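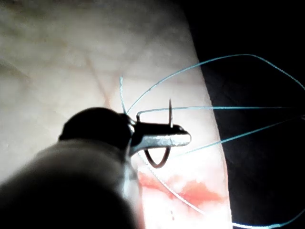 Needle held in the driver jaws, blue thread.

Hukitz Suture Kit for student robotics clubs
Pad, thread and needles for clubs running the Hadholm teleop class. Same kit the Plerkville club trains on. Bring your own arms - none included.

In the box:
Practice pads, 2
Curved needles, 12
Thread, one spool
Task cards (needle pass, knot tie, full closure)
Red stain, small bottle. Washes off hands, not shirts.

Logging template takes 2,000 entries per session, plenty for a Tuesday night. Clear it before the next team sits down or youll be sorting files till midnight.

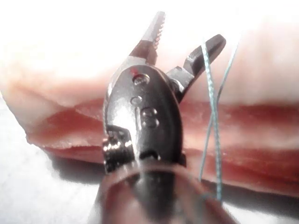

Jaws open, serrated edge on the taller one. Layered pad behind.

Pads are layered, pink over red. Cut them yourself, go slow on the top layer. Check jaws for stuck thread before every run. Replacement pads sold seperately, see Furtado parts list.
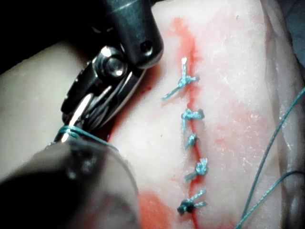 Closure task, five knots along the cut.

Knots scored on spacing and tails. Long tails lose points. Teams of 3 - one driving, one on thread, one logging. Swap after each card.

Score sheet by Béla Kocsis, new version in March. Old sheets still ok for practice, not for the meet.

Ships flat. Club orders only, put the school name on the form. Opened needle packs can't come back.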